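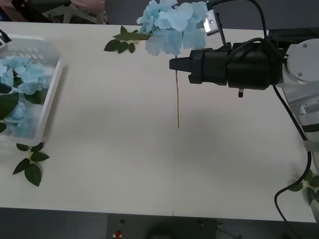 A pale blue hydrangea, stem and all.

The Woman Under Lake Halonen

My grandmother told this story every November, when the lake started to skin over with ice, and she never told it the same way two years running. So if you grew up in Drormont and you heard it with a goat in it, fine, keep your goat. I'm telling the one I like best.

There wasn't any lake back then. There was a valley, and in the valley there was a village called Kosetti, and above the village was a mountain that everybody swore was a sleeping giant. (It does look like one, if you stand by the bus stop and squint. The nose is pretty good.) The giant's name was Kalex, and he'd been asleep so long that pine trees had grown in his beard.

Now the people of Kosetti had one rule, and it was a simple rule. You didn't sing after dark. You could talk, you could yell at your brother, you could bang pots all night if your neighbors would stand for it. But a song would get into the giant's dreams, and once he started dreaming he might roll over.

You can guess there was a girl. There's always a girl! In my grandmother's version she was a baker's daughter, and she got up at 3 in the morning to start the bread, and she was bored out of her mind. Have you ever kneaded dough alone in the dark? I have, one whole winter, and I'd have sung to a giant too.

So she sang. Just a little at first, under her breath, a silly song about a fish who wanted shoes. And up on the mountain something hummed back.
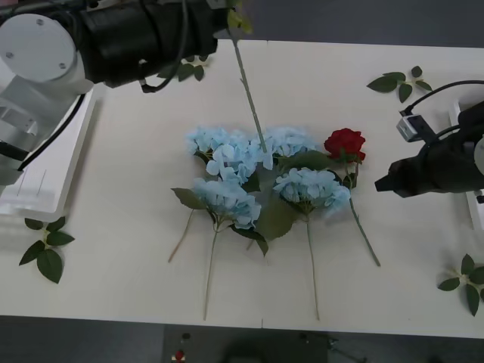
She should have stopped right there, and I'd love to tell you she was scared, but mostly she was thrilled. She had company. The next morning she sang louder, and the humming got louder too, and the cups started walking along the shelf. By the end of the week she'd taught the mountain all the verses, and it had a lovely low voice, a bit flat on the high parts. People in the village blamed the wind. One old man blamed his wife's cooking, and that didn't go well for him.

On the fourth night of the second week, she forgot the words. That's all. She got to the part where the fish goes to the shoemaker and her mind went blank, and she stood there with flour up to her elbows, and the giant waited. And waited. And then he opened one eye to see what was keeping her.

He had been asleep for 466 years (my grandmother was firm about that number, even when the goat came and went). He'd been having a beautiful dream and here was the song, cut off in the middle, and he didn't know how it ended. He sat up on one elbow and he cried. Wouldn't you? He was so big that it came down the valley like spring melt, past the mill, over the sheep pens, up the church steps.

Everybody ran for the high ground, carrying whatever they'd grabbed. My family is supposed to have saved a clock and a ham. But the girl went the other way. She waded out to the bakery, climbed up on the roof and yelled that she was sorry, she had it now, she remembered! And she sang him the rest of it, every last verse, with the water coming up around the chimney. By the time the fish got his shoes, the giant was lying down again with his eyes closed, and there was nothing to see of Kosetti except the weathervane.

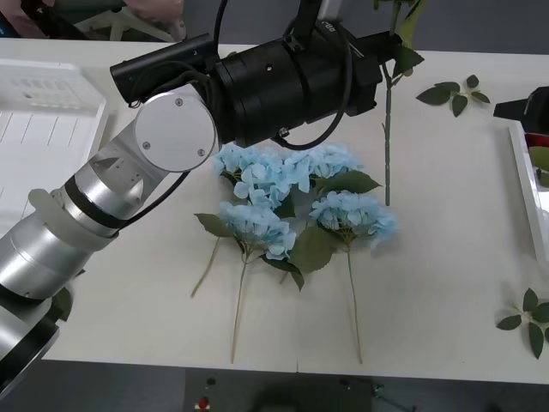 What the Ice Does

I asked my grandmother if the girl drowned. I was six, and I needed to know. She said no, of course not, who'd bake the bread? She said the girl went down through the bakery chimney as easy as going down to the cellar, and she's in there still, with the oven lit, and that's why there's one patch out past the old dock that never freezes right.

I've been out to look at it. My uncle measured the lake there once with a rope and an anchor and got 102 feet, and then he lost the anchor, so you can take that however you like. I lay on my stomach on the good ice with my hat pulled up off my ear and I listened until my chin went numb.

I heard humming. It was low and slow, and a bit flat on the high parts.

I didn't know the tune well enough to sing along, so I got up very quietly and walked home.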